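Plirnix - Digital Edition

Puzzle / Simulation
Developer: Brititz
Publisher: Grodetano
Players: 1 to 4 (local or online)
Release date: 2023-11-01

Plirnix is a shop management game with a turn-based puzzle layer. The player runs a flower stall in the harbor town of Szewczyk, fills orders on a hex grid and spends the income on stock, shelving and new delivery routes. The campaign has 100 orders. Free Play opens after the first chapter and has no order limit.

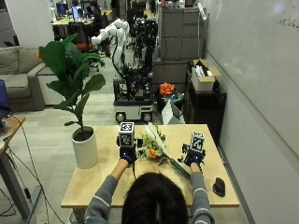 Orange and yellow flowers with cream dried grasses, stems to the right.

Orders are scored on color, stem length and remaining moves. A perfect score is 200. Scores below the pass mark can be retried at no cost, but the stock used in the attempt is lost - save before large orders.

The soundtrack is by Stellan Backlund and can be switched off separately from the sound effects.

Features
- Campaign, Free Play and Daily Order modes
- Shared stall for up to four players
- Remappable controls, keyboard and mouse or gamepad
- Three save slots per profile
- Subtitles and large text option

Download size: 1,713 MB
Online play requires a Grodetano account. Save files from the September demo carry over to the full version.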